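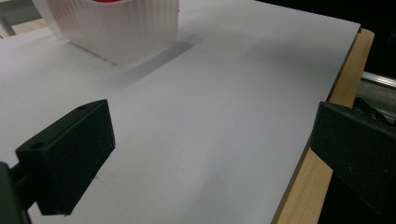 Is the Ravesow hand-held gripper kit a good buy for a school robotics club?

For a club with patient students, it is. Ours has used two kits since March. Assembly took Sombat Srithong's group one long afternoon, and the instructions skip a step at the finger mounts. Soft packets are the hardest thing we give it.

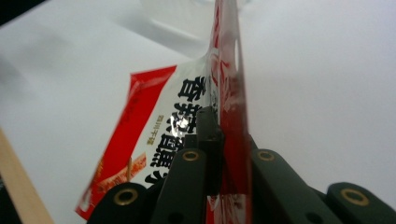

Packet pinched in the gripper jaws.

The screws loosen with use, so check them every session. Students logged 681 grasps before we ordered spare parts. Stoltine shipped those in 8 days.

Gunhild Kvaran, club adviser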